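Handling Practice Working Group
Minutes of the November meeting, Bilside office, 10.00

Chair: Ghada Majali
Present: members from Walleck, Bilside and Janssen. Cedport joined by phone from item 3.

1. Minutes of the last meeting
Agreed, with one correction. Under item 5, "operator" should read "collector" throughout. The draft guide has the same slip in section 2 and will be changed to match.

2. Draft guide, version 4
The chair had received 136 comments on the draft. Of these, 34 concerned the section on soft goods and were taken at this meeting. The rest are mostly wording and will be dealt with by email.

2.1 Start and end of a fold
Walleck asked for a fixed definition. At present one site stops recording when the last fold is made and another when both grippers have let go and moved clear. Agreed: an episode ends when both grippers are open and clear of the garment. Bilside will need to change its instruction sheet.

2.2 Two-handed work
Janssen felt the draft said too little about hand-held grippers used in pairs. The current text covers the grip but not where the second hand should be while the first is working. After some discussion it was agreed to add that both grippers should stay on or close to the garment during a fold, and that neither should be put down part way through an episode.

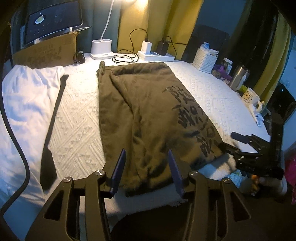
Bilside asked whether a collector may smooth the fabric with the pads closed. Walleck allows it, Janssen does not. No agreement was reached. The question goes back to the sites, who should send in their present rule in writing.

2.3 Surroundings
The draft says work surfaces should be "tidy". Several comments said this was too vague to check. Two points were settled:
Other garments may lie on the same surface if they do not overlap the one being folded.
Household items may stay where they are, but names, addresses and private papers must be put away before recording starts.
Janssen wanted plain surfaces only for the first round. This was not supported -- homes have patterned covers and the guide is meant for homes.

2.4 Cables
Cables from the equipment should be kept to one side of the collector and off the garment. Cedport has had two trips over trailing leads and asked for "should" to be "must". Agreed.

3. Breaks
The draft limit of 60 minutes without a break was kept. Cedport would have liked it shorter for paired grippers and will send its own figures on wrist complaints.

4. Checking
The first shared batch will be 4000 episodes. Each site checks another site's work, never its own. Walleck to draw up the rota.

5. Any other business
Pad wear was raised. Held over.

Actions
Majali: version 5 of the guide, with changes under 2.1 to 2.4
Bilside: revised instruction sheet
All sites: written rule on smoothing
Cedport: figures for item 3
Walleck: checking rota

Meeting closed 12.15.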